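Wardrobe & Storage > Seasonal Swaps > Knitwear and Shoes

Every October I swap my summer things for the winter ones, and every October I used to end up with a heap on the carpet and one shoe missing. My friend Mawar Pattinasarany finally talked me into doing it properly, so this is how I go about it now (in one evening, with tea!).

Step 1: Sort the dark, heavy stuff first

Get the thick knits out before anything else. Give each one a good shake, check the cuffs and elbows for holes, then fold it loosely. I never hang mine – the shoulders go all pointy.
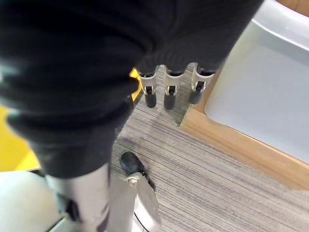 Can I put jumpers away without washing them?

Best not to, even if you only wore them a couple of times. Moths love a bit of old sweat or gravy, so wash them, let them dry right through and then put them away.

Step 2: Shoes into a tub

I like a see-through plastic tub for black shoes, as I can tell what's in there without dragging it all out. Take the insoles out and leave them somewhere airy overnight. Wipe the soles, give the uppers a quick polish and keep the pairs together. A flat piece of cardboard in the bottom catches any grit.

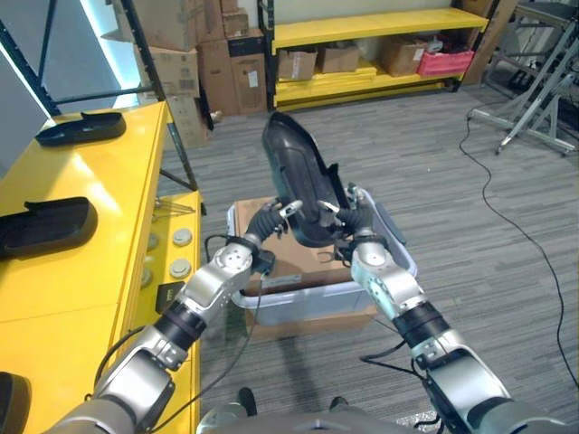 Step 3: Label it and put it up high

Mine go on the top shelf, 40 cm deep, with a paper label facing out. Write the month on too, you'll thank yourself in April.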